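Let the Robot Club Keep Its Boring Table

The robotics club at Garness has 18 students and one arm, and every spring someone asks why they don't enter the Murkska challenge like the other schools. Murkska has ramps, a timer and a crowd. Our students move things from one basket to another.

I think they should keep doing it. The project is called Luler, and the task is easy to state: take what is in the full basket and put it in the empty one. A roll of packing tape, a foam cube, a toy carrot and a panda all need a different grip. A student who has to think about where two fingers should go on a toy croissant is learning more than one who bolts together a kit and drives it up a ramp.
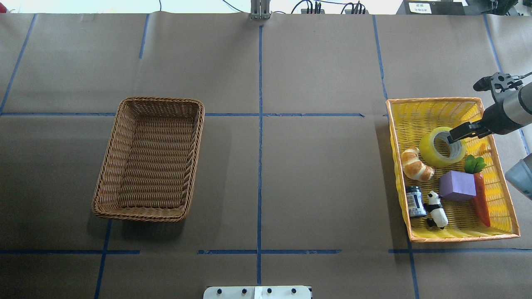
What the tape grid teaches

Blue painter's tape on brown paper costs very little, and it makes students write down where things were. When a grasp fails, they can name the cell and set it up again. The log had 811 tries in it by February, failures included, and the failures have the longest notes.

What I would change

I do have complaints. The club meets for 2 hours, and much of that goes to waiting for a turn. Two students work the arm while the rest watch. The school should pay for a second arm before it pays for another banner - Malik High bought one last year and its club stopped losing ninth graders by winter.

Murkska can wait. If the students vote to enter next year, fine, but they should bring the log with them and keep the baskets on the table.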